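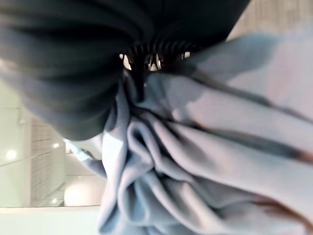
The clothing swap at Alo Hall is growing again this spring, and the people who run it could not be happier about it. Starting in May, the swap will open on 2 evenings a month in place of one, with a mending table at both of them and a proper corner for children's clothes. Anyone who came through in the winter will remember how quickly the sweater rack emptied out, and how many good warm things ended up in soft heaps because the hangers had run out. Dark gray fabric with a slightly fuzzy surface, bunched up into broad folds, is a familiar sight to the sorting crew, and it is exactly the kind of cloth Josée Li would like more people to bring in. Heavy, plain, matte material takes a patch beautifully, she says, and hides a beginner's stitches better than anything with a pattern on it.

Li started the swap with her neighbor Oranuch Ratanaporn after the two of them cleaned out their closets in the same month and found that each wanted most of what the other was giving away. The first one was held in Ratanaporn's garage on Pongsiri Street, with a bedsheet hung across the back for a changing room. It rained the whole time, people came anyway, and by the end of the afternoon there was hardly a thing left to fold.

"We thought we'd do it once," Ratanaporn said. "Then people started stopping me at the grocery store to ask when the next one was. I didn't have an answer, so I made one up, and then we had to do it."

The move to Alo Hall came the following fall, and it has made all the difference. There is room for long tables down both sides, two real changing rooms, a coat rack that doesn't fall over, and a kitchen where somebody always seems to have a pot of soup going. The hall also has good light in the evening, which matters a lot to the menders!

The rules are as simple as ever. Bring clean clothes that you would be glad to hand to a friend. Take what you will wear. There is no ticket system and no money changes hands, and you don't have to bring anything in order to take something home. The limit is 16 pieces per household at drop-off, a number the group settled on after one very generous family arrived with a full trailer and the sorting went on until nearly midnight.

Shoes are welcome if the soles are sound. Coats, scarves, hats and work clothes are always wanted, and so are belts, which disappear within minutes. Please leave pillows, mattress pads and used underwear at home. Odd socks can go in the basket by the kitchen door, where they are turned into stuffing and dust rags.

The mending table is the part everyone is talking about. It began with one sewing machine and a cookie tin of buttons, and last month it had a line most of the night. Lertchai Boonchu spent most of his working life altering suits and now has all the patience in the world for other people's pockets. He will be there at both evenings from 5 until closing, and he is hoping to show as many people as he can how to do a hem themselves.

"If you can thread the needle, you can do a hem," Boonchu said. "If you can't thread the needle, I have a little gadget for that, too."

He has asked that people bring pants already washed, with the length they want marked by a safety pin. Jeans are fine. Zippers on winter jackets take a while, so those will be tagged and finished for pickup at the next swap. Li has been learning zippers from him since January and has just completed her first one without help, on a blue parka she plans to keep forever.

Sunee Suwannarat will look after the new children's corner, and she has big plans for it. Everything will be laid out by height, with a strip of measuring tape on the wall, because sizes on labels mean so little once a garment has been through the dryer a few times. Snow pants and rain gear will go in their own bins. There will also be a shelf for costumes, which she says are the best swap item there is – worn one evening, outgrown by the next year, and loved all over again by somebody else's dragon or pirate.

Suwannarat has been setting aside costumes at her own house all winter and admits that the hallway is getting hard to walk through. She already has bees, a lobster, an astronaut with one boot and a very grand wizard's cape that three different adults have asked to borrow.

Local businesses have pitched in as well. Hodus, the hardware store on the corner, has given a stack of wooden crates and a rolling rack, and will cut cardboard size dividers for anyone who asks on swap days. Dadeck, the cafe across the road, is collecting thread, elastic and spare buttons in a jar next to the register. The jar has been filled and emptied more than once, and the buttons in it are wonderful – brass anchors, big green coat buttons, a whole card of tiny pearly ones still sewn on in rows.

Eskil Vik, who manages the hall's bookings, was the one who found the second evening on the calendar. The hall is busy with choir practice and the table tennis league, and it took some friendly trading to make it work. The choir will now warm up in the small room upstairs, so swappers can expect a little music coming through the ceiling while they try things on.

"I went in for a raincoat and came out with a raincoat, a tablecloth and a recipe for lentil soup," Vik said of his own first visit. "After that I wanted to find them the space."

Doors open for drop-off in the late afternoon, and the tables open to everybody once the sorting is done. Drop-off closes when the tables open, so that the sorters get a turn, too. If you can only come to drop things off, leave your bags in the front entry with a note saying what's inside. Bags left outside overnight tend to get wet, and wet wool is a sad thing to open in the morning.

Help is very welcome. The biggest need is for people to fold and restack during the last hour, when the tables get thoroughly rummaged. It's cheerful work and you see everything that comes through. Older kids can help if an adult is with them. The group could also use a second full-length mirror, a steam iron that doesn't drip, and hangers of any kind, especially the sturdy ones with a notch for straps.

Anything left at the end of the evening is sorted once more. Warm layers and coats are boxed for the fall swap, T-shirts too worn to wear are cut up for rags, and larger pieces of good cloth go to the mending table for patches. Boonchu keeps them rolled by color and weight, and he's happy to let people go through the rolls. Last time, an old pair of corduroys became elbow patches on two jackets and a very handsome cover for a hot water bottle.

There is talk of a fabric and yarn evening later in the year, for all those half-finished projects sitting in closets around town. Li has a sweater with one sleeve that she would dearly love to pass on to someone braver. If you're interested, add your name to the sheet on the bulletin board at Alo Hall, or tell whoever is at the register at Dadeck.

Dates for both evenings are posted on the hall door, and the entrance is on the parking lot side while the front steps are being repaired. Bring your own bag.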